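From: Radka Nikolaidis
To: fixtures list
Subject: Re: CPU nest, corner ledges

Masanobu Shimada wrote:
> Does the chip rest on the plate or on the ledges? Our
> nest is a closed pocket and parts jam in it. 3 of 67
> last week.

Masanobu,

We dropped the closed pocket in March. The current nest is a raised frame of L-shaped ledges that holds the chip at its corners, and the heat spreader stays clear on top.
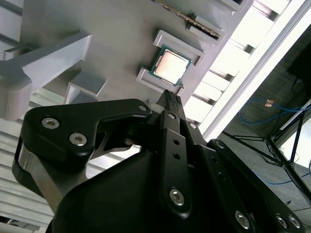
Photo: Snežana Atanasov

Ledge height is unchanged from the Cukar drawing. If yours jam, check the inside corners for print burrs before opening up the clearance. We deburr with 300 grit.

The memory slot stays on the same plate. I can send the file for rev 142.

Radka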